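The Quote

Paweena had until 4. Board met at 4, the number had to be on the sheet by then, and the number was wrong.

"Read it to me again," she said.

Kittipong read it. Gripper. Mount. Spare fingers, 3 sets. Training, which meant a man from Sendeo drinking their coffee. Then shipping to Fliltville, which cost more than the man.

"And the arm?"

"Arm's seperate."

"Separate from what?"

"From the quote."

She put her head on the desk. Cold desk. December, heat off since lunch to save money, money they were about to spend on half a machine.

Old Rashidi's had bought one last spring. Bought first, planned later. It sat by the loading door for 14 weeks in its crate and people hung coats on it. She thought of the coats. She thought of her own name on the form.

"Cut the training."

"Then who runs it?"

"You."

He didn't say no. He wrote it down, crossed out, wrote again. Still 3000 over. The clock over the door said twenty past three and it ran slow, everbody knew it ran slow.

"Cosmin says try it in the sim first," Kittipong said. "Before we pay anyone. See if we even need the wide one."

"Cosmin's in the sim now?"

"Since this morning."

She got up. Took the sheet with her.
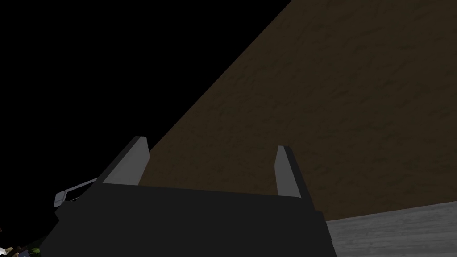
2 min read

Cosmin had it up on the big screen. Dark block of a gripper, two pale fingers standing open, nothing between them. Brown behind, and then off to the left just black, where the world stopped.

"Wide one," he said. "The expensive one."

"It's not holding anything."

"No."

"Can it?"

"Give me an hour."

"I've got till 4."

He looked at the clock, then at her, then pulled his chair in and started typing. She found a pen. Next to gripper, wide, she put a small question mark, and under it, smaller, rent?

Then she went to call Sendeo.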